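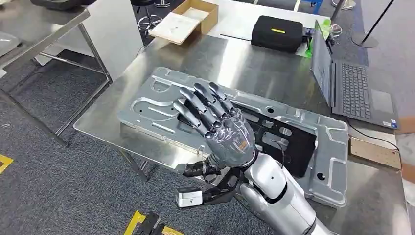 Posted by Eifion Maddocks in May | Filed under: robot learning | 6 comments

Our panel-handling policy was trained on 1,059 teleoperated episodes, and Yetunde Chukwu did most of the labelling. With the head view alone it lined the fingers up with the panel edge well enough, then misjudged the height – usually by around 9 millimetres.

Adding the wrist view helped, but only after we dropped the episodes with heavy motion blur. 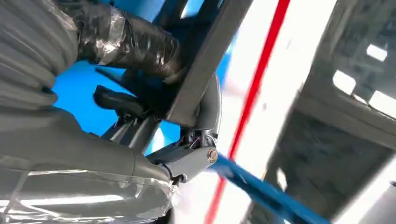
I used a simple sharpness threshold and lost 46 episodes. Retraining took one night. Next I want to try weighting blurred frames lower and keeping the episodes whole.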